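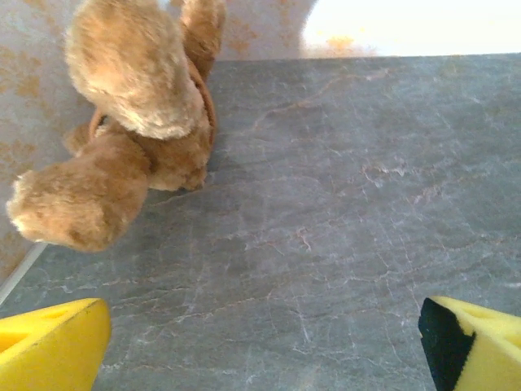
Chapter 7
Looking After a Two-Arm Cell

A cell with two arms on one rail needs the same care as a single arm, done twice, plus a few jobs that only come up when both arms share a table. This chapter takes them in the order a technician meets them at the start of a shift: cables, joints, gripper fingers, table.

The routines were written by Kedir Bogale for the Trongate cells and later adopted at Edoncombe. Readers who keep a different type of arm should check the torque values in their own manual before using the tables in Section 7.4.

7.1 Cables

Begin with the power off. Follow each cable by hand from the base to the gripper. It should hang in a loose loop past the elbow, with enough slack for the joint to bend fully.

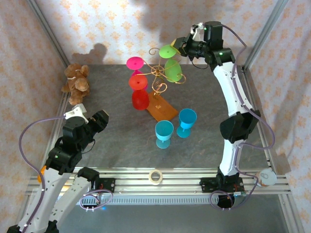 A loop that is too short pulls on the connector. One that is too long can catch on the other arm or sweep things off the table. Move each joint through its whole range and watch the loop as it goes. Retie it if it goes tight at any point.

Next, check any bare circuit board on the rail. Keep tape, tools and spare screws away from it. Press each plug home with a thumb, and do not pull on the wires.

7.2 Gripper Fingers

Soft finger pads wear at the tip first. Replace a pad when it has lost 2 mm of thickness, and change both fingers of a gripper together. Write the date and the cycle count in the log.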